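Darness Residents' Help Pages
Household and Shared Rooms > Storage and Sorting

Clear tinted storage boxes: scratches, and what to keep in them

Posted by Liliana Barbieri, 03/04/2023

I should be grateful for guidance on the small open plastic boxes purchased for the shared hobby room at Urkard. They are transparent with a slight colour to each: amber, a pale pink-red and a faint green. The order came to 74 boxes, and they are to be issued to the users of the room in September.

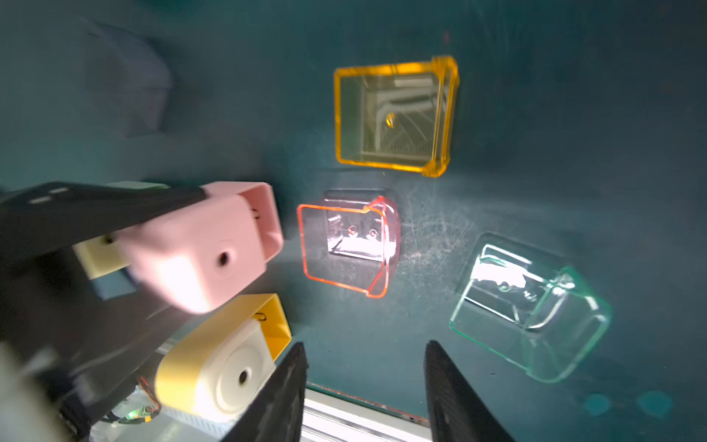
Two matters require a decision before then. The first is cleaning. Several of the boxes in use have turned cloudy on the inside, and I do not know whether this is wear or a residue from the washing-up liquid. The second is allocation. It has been proposed that each colour should be reserved for one class of article, and I should like to know whether other rooms have found this workable. The cupboard in question has three shelves and no doors.

Ilaria Longo

With regard to cleaning, the following procedure is used in the Martinelli room and may be adopted without alteration.

Rinse the box under lukewarm water to remove grit. Wash by hand with a soft cloth and a small amount of washing-up liquid. Rinse again and leave to drain upside down on a towel. Scouring pads and powder cleaners should not be used on clear plastic. If the cloudiness disappears when the surface is wetted and returns on drying, fine scratching is the likely cause and further washing will not remove it. If it feels greasy, repeat the wash. Limescale may be treated with 100 ml of white vinegar in 500 ml of water, followed by a thorough rinse.

Boxes should not be placed in a dishwasher unless the supplier's leaflet permits it.

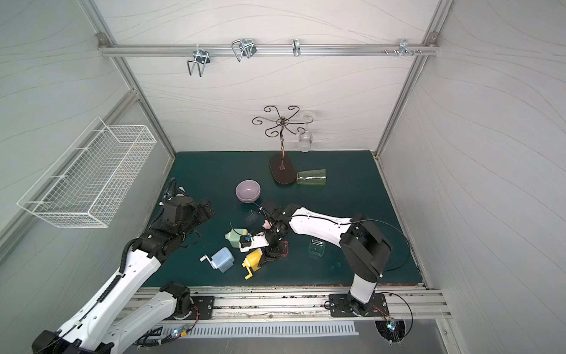
Allocation by colour is workable only where the articles are small and of few kinds. A shared room seldom meets that condition. The usual table holds stationery and kitchen things together, and a box of this type will not suit them all. A yellow pencil sharpener with a crank may reasonably be kept beside the orange-edged box, with pencils and erasers inside it. Drinking glasses and a spray bottle belong on a shelf, upright, and stemmed glasses are better hung on a stand. I would recommend a written label on the front of each box in addition to any colour rule, as some users do not distinguish the amber from the pink in poor light.

Sibusiso Lekota

We tried colours at Zutden. It lasted until the first change of users. Labels are better.

Adelmo Carbone

I concur with Ms Longo as to the vinegar, but would add that adhesive labels should be applied only when the plastic is completely dry. Old labels may be removed with warm soapy water and a fingernail. The request form for replacement labels is number 3798, obtainable from the office.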